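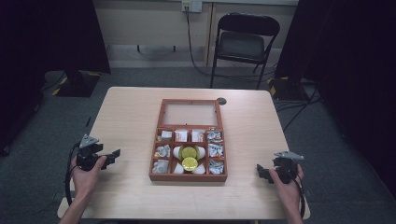

A reader in Zonaldale writes that rosin is rosin, that the expensive cake and the school cake come out of the same pot, and could we please stop telling people to buy the good stuff. Fair enough. I've tried both on the same bow and couldn't hear a difference from the fourth row, and I doubt the fourth row could either.

In that spirit, a few more things for anyone who keeps a string instrument at home between concerts.

Wiping down. A dry cotton cloth, every time you put the fiddle away. Old T-shirts work. The Ondance polishing cloth is a nice cloth, but it's a cloth. Use one for the strings and another for the varnish, or you'll drag rosin dust all over the top.

Polish. Skip it. Most of what's sold as violin polish makes the thing shiny for an evening and sticky by Friday. If there's a crust of old rosin under the bridge, take it to a repair shop. Don't try rubbing alcohol, whatever the forums say. It eats varnish.

Slipping pegs. Chalk and soap is the old fix and it does hold, for a while. Peg compound is better and a stick lasts for years. Push the peg in gently as you turn. If it still slips, the peg no longer fits its hole and no paste will change that.

Humidity. Everyone sells a gadget for this. I bought a Ji case humidifier and a cheap dial gauge, and the gauge read 88 in a room where the kitchen one read 616, so one of them was plainly broken and I'm not sure the other was well. Keep the case shut, keep it off the radiator, don't leave it in the car in May with the windows up.

Bow hair. Loosen it before you put it away. I used to think this was superstition. Then I had a stick go crooked — 80 dollars to have it straightened at Tredthorpe, and it was never quite right after.

Spare strings. Keep 2 sets, in their envelopes, flat. Coiling them tighter to fit a smaller pocket puts kinks in them. The ones you take off can go in as emergency spares if they aren't frayed, though I've never yet been glad to play on one.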